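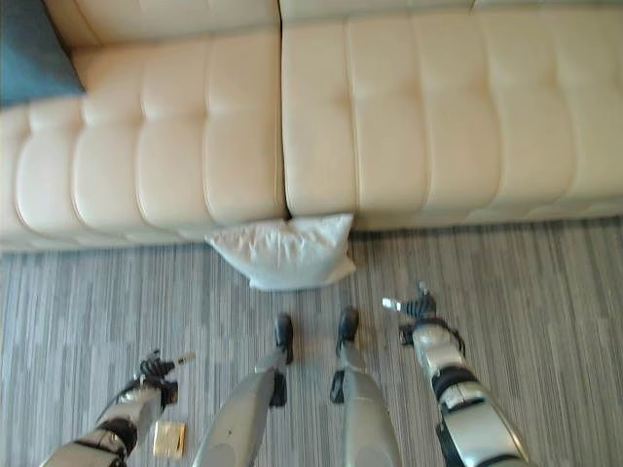 The Avow Handover

The Board of the Irnunlow Institute resolved in December that the lecture hall should have a new projector. The apparatus chosen was the Avow, supplied by the firm of Cruickshank, and Mr Killian Aubert was appointed to receive it.

Under the terms of purchase, the projector was to be mounted in the ceiling bracket formerly occupied by the Jemon, which had served the Institute for 19 years. Mr Aubert was required to certify that the Jemon had been emptied. He replied in writing that a projector could not be emptied. The Secretary, Mr Bastien Moulin, referred him to paragraph 4.

Mr Aubert accordingly remained in the hall after the evening lecture and switched on the old machine with nothing connected to it. The screen turned blue, as was usual. It then displayed a slide on the drainage of the lower meadow, followed by one on Roman coins.
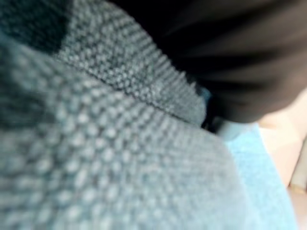 He recognised neither, and made a note of each. The slides continued in good order, every one of them shown at some time in that room, until he had recorded 137. The last bore a single line of text, thanking the audience for its attention and inviting questions.

Mr Aubert considered the matter. He then enquired, in a clear voice, whether the Jemon wished to be kept.

The lamp dimmed and recovered. The slide on the lower meadow returned to the screen.

The certificate was submitted unsigned. Mr Moulin entered it in the register and arranged for the Avow to be mounted on a second bracket, at a cost to the Institute of 96 pounds.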